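Plastic sheets and where they go

23 March 2023

I have been sorting out the packing shelf since December. The boxes were easy. The thin plastic sheeting took longer, and I put it off until there was a whole drawer of it from the move to Clorkdale.

Most of it is the pale blue kind you can see through. I kept the pieces big enough to wrap a lamp or a picture and put the rest in a bag for the store drop-off. Anything with tape on it went in the trash. 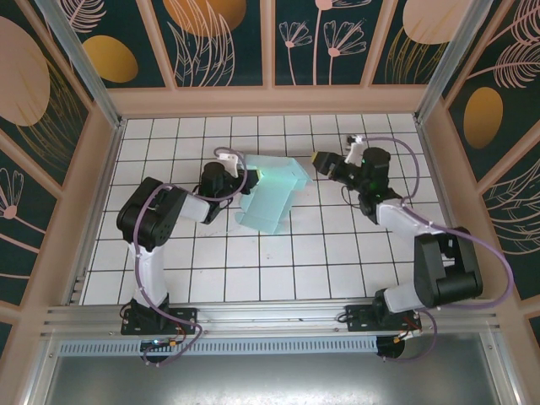
Light blue sheet on the white tile, still crumpled.

A crumpled sheet takes up a lot of room for what it is. I find two corners first, pull them apart, and lay the long edge along a straight line. Grout lines work well for this. Then I smooth from the middle out with the side of my hand, fold in half, and in half again. Rolling is faster but the rolls come undone in the drawer.

I bought a flat storage box from Jaro for the folded ones. It cost 1,740 and fits under the bed, with the lid on if I press down. The bigger one was 2,329 and would not have cleared the bed frame.

Still to do: the bubble wrap, and the paper in the hall closet.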